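Skudside death notices

The Skudside death notices are a run of paid and unpaid obituaries printed in Skudside, a small town on the Skesley road, and read more closely there than any other local writing. They are known for their length, their candour about money and their reluctance to say that anyone has died.

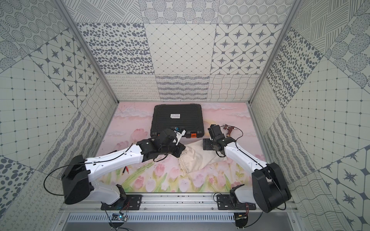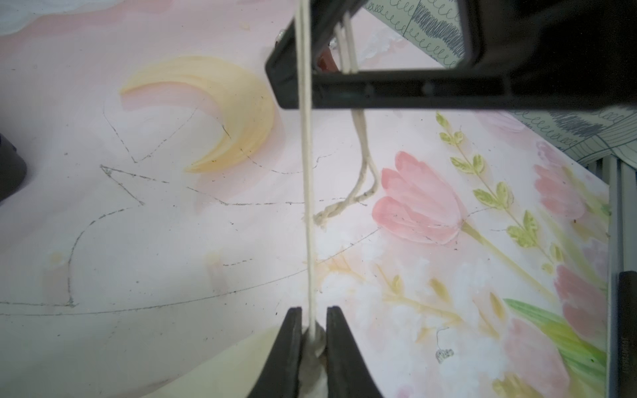 Form

A notice opens with the full name, followed by the name people used. Age is given next, except for members of the Salazar family, who regard it as nobody's business. The verb is a matter of long dispute. "Passed away" is thought showy, and "died" abrupt. Most families settle on "left us", though the notice for Arnulfo Cusi, a retired drainage inspector, preferred "has finished".

Survivors are listed by order of affection. This was once done silently, by placement alone, until Leidy Correa's 11 nieces and nephews asked for the ranking to be numbered. Pets come after cousins but before in-laws.

Length and cost

The first 50 words are free. After that a charge applies per line, and the town's thriftier families have become skilled at stopping on the fiftieth. The longest notice on record, written by Wanda Mbeki for herself, ran to 570 words, with 62 of them given over to a boundary hedge. She paid in advance and lived long enough to revise it twice.

Corrections

Corrections appear the following week and are often better read than the original. Maritza Muñoz was first described as "a keen singer". Her brother Yhon Muñoz had this amended to "a frequent singer", and the family has let both versions stand.

Later developments

Notices moved online in November of the year the print shop closed, using a form supplied by Zenance. The form requires a date of birth, which the Salazars leave as a row of dashes. It also offers a comments box, now closed to remarks about the hedge.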